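OK so I finally started the history of Flerness I've been putting off, and I can't stop talking about it!

A town of 2,000 people and it had 2 newspapers. Two! They hated each other — like, printed-poems-about-each-other hated each other.

Clistley was where the ferry came in, so whoever got the Clistley gossip first won the week.

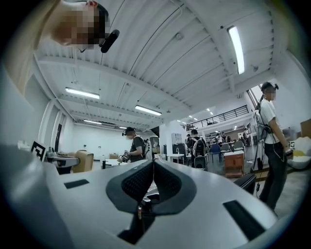 Dionysis Lambrakis

The best part so far is the letters page. One man wrote in all through March about a neighbor's goose (I am fully on the goose's side).

The maps in the back are great too, and you can trace the old road all the way out to Brondeo.

Anyway, chapter 4 is the big flood and I'm saving it for tonight. If you grew up anywhere near there, please send me your stories — I want all of them!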